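**Widstead Space History Forum – Book Reviews and Notices**

**Review copy: Agyeman, the Marudus sounding rocket history**

**galley_editor**
Members are advised that the review of the Agyeman volume is now in the reading room. The reviewer, Sawsan Nasrallah, commends the chapters on the Marudus launch range and has reservations about the index. Comments are invited until Sunday.

**range_records**
I thank the reviewer for a careful piece. I must, however, question the statement that the range supported 744 launches. The station logs list only those flights that cleared the rail. The higher figure appears to include static firings.

**S_Nasrallah**
The figure is the author's, and I reported it as such. Appendix B defines a launch as any ignition on the pad – a broad definition, but one that is applied evenly throughout the book.
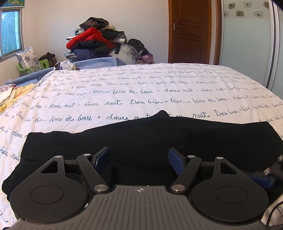
*Black garment on a bed cover printed with handwriting.*

**range_records**
An even definition may still mislead. Readers will compare the total with those of other ranges, where static firings are excluded. A footnote would have been sufficient.

**payload_bay**
I would support the reviewer on this point. My objection concerns the price. The print run was 2,000 copies, of which 300 were reserved for libraries, and the publisher has nevertheless set a cost that few private members can meet.

**galley_editor**
Pricing falls outside the scope of this board. Galley will print one letter on the launch total in the January issue, with a reply from the reviewer. Letters are limited to 1,000 words.

**range_records**
I shall submit a letter. I would ask that the relevant log pages be reproduced with it.

**S_Nasrallah**
I have no objection, provided that Appendix B is quoted in full.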